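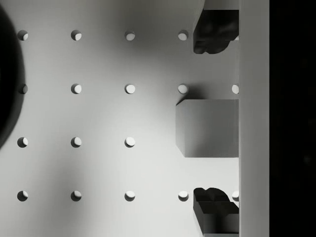 Thongchai Pongsiri wrote to ask whether Kakorness still lets the block go halfway through a lift, and whether I'd trust a grasp score that came out of it. Yes to the first, on one setting. The second takes longer, and it's most of this review.

**Kakorness 2, with the Holtar gripper pack and the Nirnberg pegboard bench**
Reviewed 19 June 2021

I love this simulator. I want that on the page early because a good part of what follows is about a fault, and I'd hate for anyone to skip the thing over it. It installs in one go, the bench loads fast, and the view from the gripper is so useful that I've stopped using the side view for anything except showing off. You look down past both fingers at the block on the board, you see the shadows on the pegboard, and you can tell at once if you're lined up before you close. I caught a bad approach angle on my first evening just by looking!

Now the fault. With contacts set to "fast," the fingers close on the block, the force reading climbs the way it should, the lift begins, and then the block slides out sideways as if somebody had greased it. Sometimes it lands flat on the pegboard. Sometimes it catches the rim of a hole and gets flung clear off the bench (spectacular, and useless). The worst part is the log, which marks the grasp as a success because it checks for contact at closing and never looks again.

I left it running overnight and got through 1808 lifts. The log called nearly all of them good. I then wrote a short script to check the height of the block at the end of each lift, and 672 of those "good" grasps had ended with the block down on the board or gone altogether. If I'd trained on those labels I would have taught the arm to drop things with great confidence.

What I've tried:

- **Smaller time step.** Helps a little. Slow.
- **More friction on the fingertips.** Don't. The block sticks after release and comes back up with the gripper.
- **Squeezing harder.** Made it worse for me, especially with the block off center between the fingers.
- **Swapping the contact solver for Amrani.** This is the one. Same block, same start poses, and the sideways slide went away. I still get a few misses, but they look like ordinary bad grasps, with one finger touching first and pushing the block around.

Amrani costs you speed. My overnight job now takes almost 7 times as long, so I do rough work on "fast" and rerun anything I care about. It ought to be the default for gripping, or at least there should be a warning next to the menu.

One safety note if you send motions from the simulator to a real arm. The export takes the success flag straight from that same log. A path marked good may end with a part leaving the fingers at full lift speed, so run the height check first, keep the speed way down, and stay behind the guard for the first pass.

The developers answered my report quickly and asked for the scene file, and a proper end-of-lift check is planned for August. I'll rerun the whole batch when it lands.

**Good:** the gripper view, clean shadows, easy scripting, a bench that's fun to poke at.

**Bad:** "fast" contacts, the success flag, thin docs on solvers.

I'm keeping it. Thongchai, to finish your question: with Amrani and your own height check, I'd trust the score for comparing one grasp to another. I wouldn't quote it as a drop rate for real hardware.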